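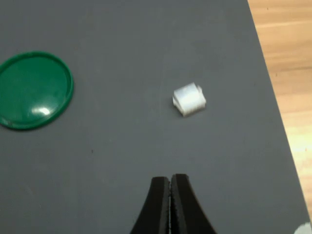
Rotating department chair

A rotating department chair is an arrangement in which the job of running a university department passes between its senior faculty at set intervals. The chair is usually a serving professor who takes on the role for a fixed term, keeps some teaching and research during it, and returns to ordinary duties afterward. It differs from a permanent headship, in which one person is appointed to lead the department with no planned end date, and from an external headship, in which the post is advertised and filled from outside.

Terminology

The words used for the role vary between countries and between institutions in the same country. "Chair" is the most common term in the United States. "Head of department" is more common in Britain, Ireland, Australia and New Zealand, where "chair" can also mean a named professorship. Some universities use both words, with "head" for an appointed manager who controls a budget and "chair" for a colleague who leads meetings and speaks for the department. A person may hold either title without the duties the word suggests, and studies that compare institutions often have to sort posts by duties first.

Background

In many older universities the department was built around a single professor, who led it until retirement. As departments grew and came to include several full professors, this became harder to keep up. Junior staff had little say in how work was shared out, and a poor head could stay in place for decades. Rotation spread as one answer to this. It also suited departments in which no one wanted to give up research for good.

From the 1980s on, the work attached to the role grew. Chairs took on budgets, staff reviews, student complaints, accreditation reports and enrollment targets. Some universities responded by lengthening the term or by moving to appointed heads with a higher salary. Others kept rotation and moved part of the work to a department manager or to the dean's office.

Selection

There are several ways of choosing a rotating chair.

Strict rotation. The role goes to each eligible member in turn, normally by date of promotion. A member may be allowed to defer once. This method is found mostly in small departments.

Election. Faculty vote, and the dean confirms the result. The dean can usually refuse, though open refusals are rare. The vote may be limited to tenured staff or may include lecturers and professional staff.

Consultation and appointment. The dean takes views in private and then names a chair. No vote is published. Members of the department may be told how many people were consulted but not what they said.

At Cernby College, election and appointment are combined: the department votes on a short list, and the dean chooses from the two people with the most support. A review of the procedure by Yolanda Prieto found that the dean had taken the first-placed candidate in 28 of 40 cases. Prieto noted that the remaining cases were mostly close votes, and that in several of them the first-placed candidate had asked to be passed over.

Length of term

Terms of three to five years are usual. Shorter terms are said to make it easier to find people willing to serve, but they leave little time to see a hiring plan or a curriculum change through. Many departments allow one renewal. A second renewal tends to turn the post into a headship in all but name, and some rule books forbid it.

The handover is a weak point in most systems. Records of informal agreements, such as a promised semester of leave or a lighter teaching load after an illness, may be held only in the outgoing chair's email. Some institutions name the next chair a year early as "chair-elect" so that the two can work side by side.

Duties and compensation

Typical duties include:

setting the teaching schedule
leading department meetings
writing or signing annual reviews
handling student complaints at the first stage
managing the operating budget
taking part in hiring
representing the department to the dean

Control over salaries is less common. Where it exists, it is often limited to recommending an increase within a range set elsewhere.

Chairs normally receive a reduced teaching load, a stipend, or both. Research leave at the end of the term is also common and is often valued more than the stipend. The size of the teaching reduction seldom reflects the size of the department, which has led to complaints in large units. In laboratory subjects a chair may also be given funds to pay for a postdoctoral researcher or lab manager, on the grounds that a research group cannot be paused for a term of office.

Karkurdale case

The University of Karkurdale moved all its departments to rotating chairs after a long period of appointed headships. The new rules set a term of four years, renewable once, and required each outgoing chair to leave a written handover file. Mereana Pearce, then the dean of sciences, was in charge of the change. A follow-up survey was published in May 2019 by Keith Ngata and Siobhán Ó Flaithearta. Of those who replied, 68 percent preferred the new system to the old one. Support was lowest among professional staff, who reported having to explain the same procedures to each new chair.

The survey also asked former chairs whether they would serve again. Most said they would not, although a majority also said that the experience had been worth having. The authors treated the two answers as compatible. They recommended that the university shorten its budget training, which many respondents had described as repetitive, and offer it before the term began - it had been given in the first semester, when chairs were busiest.

Arguments for and against

Supporters say that rotation keeps the chair close to the daily work of the department. A chair who will soon be an ordinary member again has reason to treat colleagues fairly. Rotation also spreads knowledge of how the university works, so that over time a department has several members who understand the budget.

Critics point to lost time. A new chair may need a year to learn the job and may spend the last year avoiding decisions that a successor will have to live with. Ostap Pylypenko has argued that the same concern for future relations that makes chairs fair also makes them slow to deal with poor performance or misconduct. In The Lockyer Papers on Faculty Government he proposed that such cases be moved out of the department altogether. Others have replied that deans know too little about individual departments to handle them well.

There is also concern about who ends up serving. Where rotation depends on people agreeing to take a turn, those who refuse firmly are often left alone, and the work falls to the same few members. In departments with few senior women, equal rotation between men and women can mean that each woman serves more often than each man.

Related arrangements

Some departments divide the role between two co-chairs, one for teaching and one for research and staffing. Others appoint an associate chair who handles the schedule and student matters. In very small departments the chair may be shared with a neighboring subject, with the post moving between the two at each change of term.

See also

Academic senate
Dean (education)
Faculty governance
Sabbatical
Tenure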